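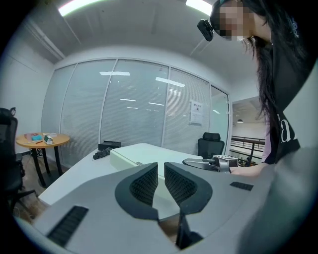 Leaning in over the desk

The Tusura Silent Auction Kit, after one very full evening at the Akgül

Last updated: June
7 min read

I have run silent auctions with clipboards, with jam jars full of folded slips, and once with a spreadsheet on a laptop that went to sleep every four minutes. So when the Akgül Gallery in Flernville asked me to handle the auction tables for its summer benefit, I talked them into letting me spend part of the supplies money on the Tusura kit, which I'd been eyeing for ages. I used it for a whole evening with about 135 guests, and I like it so much that I've been boring people with it ever since.

It comes in a flat zip case that weighs more than you'd guess from looking at it. Unzip it and you get the sheet stands, a pad of three-part bid sheets, a bag of tethered pencils, numbered paddles, a closing bell (I'll get to the bell) and a roll of little peel-off dots in red, blue and yellow. There's also a folded instruction card. Read the card. It's short, somebody clearly wrote it after working a real event, and it answers the question everyone asks at 9 p.m., which is what you do when two people are holding the same pencil.

The stands are the best part. Each one is a weighted foot with a slanted plate, and the sheet slides in under a lip along the top. We had 40 lots, mostly small works on paper, a few ceramics, and the usual dinners and weekend stays that fill out any benefit. The artwork was on the walls and the stands went on narrow tables underneath, and in the old days that would have meant sheets sliding off every time someone set down a glass. Not one moved! I watched a man lean his full elbow on lot nineteen while he argued about the framing on lot twenty, and the stand just took it. The slant is comfortable to write on standing up, too, and people in heels noticed and said so.

One thing to plan for: the standard kit has 12 stands. You can buy more singly or in a sleeve, and that's where the cost creeps up. We bought two extra sleeves and clipped the last few lots to borrowed music stands, and you could see which tables were which from across the room. If you're going to do it, count your lots first and order for all of them.

The bid sheets are lovely. Three layers, white, yellow and pink, and the carbon works with an ordinary pencil and an ordinary hand, so you don't have to tell every guest to press hard. White stays with the checkout desk, yellow goes to the winner, pink goes with the piece to the wrapping table. The lines are wide enough for a person who has had two glasses of wine. There's a column for the paddle number, and a narrow one for initials that hardly anyone used, and I'd happily trade it for a wider amount column. I had several bids run over the line into the one underneath. We sorted them out, but I was squinting.

The opening bid and the raise amount are printed in a box at the top that you fill in yourself. Do this the day before, with the work in front of you. I did mine the same afternoon, sitting on the gallery floor between a ladder and a crate of rented glassware, and I wrote the wrong raise on three of them. 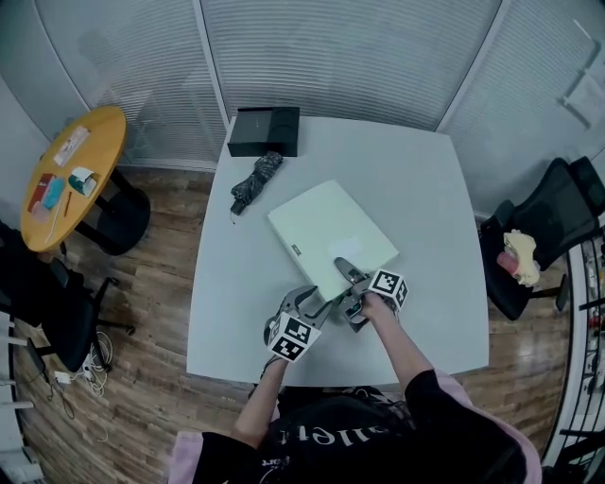 Piroska Hegedűs wrote to me after the benefit that she'd still choose the Aluto app over any paper kit, because her bidders get a buzz on their phones when they're beaten and they come back and bid again. She also said checkout took her a fraction of the time. I think she's right about the checkout! I've used Aluto twice, it's very good, and for a big ballroom with strong wifi I'd go that way too. At the Akgül you get one bar of signal by the front window and nothing at all in the back room, and with an app I'd have had a whole wall of drawings that people couldn't bid on. There's also something I missed on the app nights. With paper, people bunch up. They read each other's numbers, they tease, they stand guard over a sheet pretending to look at the ceiling. The noise in that back room in the last ten minutes was wonderful, and a good part of it came from two cousins going up by the minimum over a small etching of a boathouse.

The paddles are fine. They're stiff card with a rounded handle, white with a big black number, readable from the far end of a long room. You don't strictly need a paddle for a silent auction, only the number, but we had a short live portion with four pieces and it was nice to have one number per guest for the whole night. The card scuffs if you toss them in a bin afterward, so I've started banding them in tens. I'd expect a set to last two or three events before the handles go soft.

Now the bell. It's a plain desk bell with a deep, round note, and I assumed I'd leave it in the case. I ended up using it for everything. Two taps for ten minutes to close, one tap for five, and then a good long run of them when pencils go down. It cuts through a jazz trio without being rude. The director of the gallery, who'd been planning to use a microphone, asked me where she could buy one by itself, and as far as I can find, you can't. Tusura, please sell the bell.

The dots took me a while to warm up to. The card suggests red for sold, blue for "bid above estimate" and yellow for "no bids yet," and I thought the yellow would be embarrassing for the artists, so we skipped it. Halfway through the evening I walked the room and found seven sheets still blank, and I wished I had some quiet way of pointing people at them. I ended up sending friends over to stand near them and look interested. It got the job done (all seven sold), but next time I might put a yellow dot on the back of the stand, where I can see it and the artist can't. The adhesive comes off painted walls cleanly and comes off glazed ceramic cleanly. On raw wood frames it lifts a little, so keep it on the label.

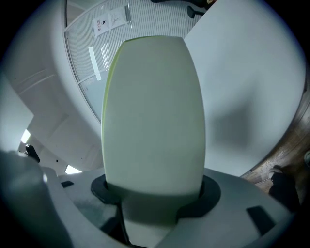

Packing up and what's left over

I care a lot about this part, since I'm usually the one still in the building at midnight. The stands nest, foot to plate, and go back into the case in pairs. The first time, I got it wrong and the zipper wouldn't close, and I had a small sulk on the loading dock. There's a faint arrow on the underside of each foot and they all need to point the same way. Once I knew that, the whole set went in faster than it took to find my shoes.

The pencils are on thin cords with a loop that hooks under the stand. We lost two. I consider that a triumph, and anyone who has ever put loose pens out at a party will agree with me. They come sharpened, and there's no sharpener in the kit, so bring one. The cords do tangle in the bag, and I've started winding each one around its pencil.

Leftover bid sheets keep well. I have most of a pad, enough for a small event in the fall, and refills come in the same three colors. The case wipes down with a damp cloth, and I can report that it survives white wine.

Who I'd hand it to

If you put on one evening a year in a gallery, a library or somebody's big barn, and you have between a dozen and fifty lots, get it. Nestor Dela Peña has already asked to borrow mine for a printmakers' night, and I've said yes on the condition that I get to come and ring the bell. If your crowd is several hundred people and half of them bid from home, go with an app and spend the difference on flowers.

I'd make the amount column wider, put a few more stands in the basic kit and throw in a sharpener. Those are small complaints about a thing I've now packed, unpacked and shown off in my kitchen more times than the job required.

Price as I bought it, with the two extra sleeves, came in under what the gallery had paid for printed signs the year before. Delivery took longer than the site promised, so order early if your benefit is in June like ours.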